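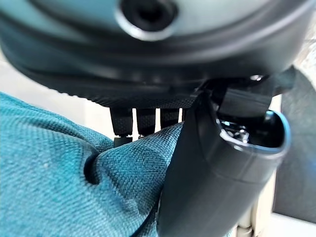 Hearing loop and sound changes at the Osham hall

The new sound system in the main hall at Osham is now in regular use. It replaces the two wall speakers put in when the building opened, which had been hard to hear past the tenth row. Drirkico did the work over 13 days in February, and the bill came to $645 less than the quote. The difference has gone back into the building fund.

The hearing loop covers the whole seating area except the last row by the kitchen door. Set your hearing aid to the T position when you sit down. If you get a buzz, move a seat or two toward the middle and tell the desk which row you were in.

There are 18 headsets for people who don't use a hearing aid. Sign one out at the desk and bring it back before you leave. Please don't take them across to the Nair Room, where they won't pick anything up.

Groups that hire the hall can use the two handheld microphones at no extra charge. Ask for them when you book. The Flotoscombe choir has the system every evening in the last week of the month, so rehearsals by other groups will need to finish by 5:30 p.m. that week.

Spare batteries are in the top drawer at the desk.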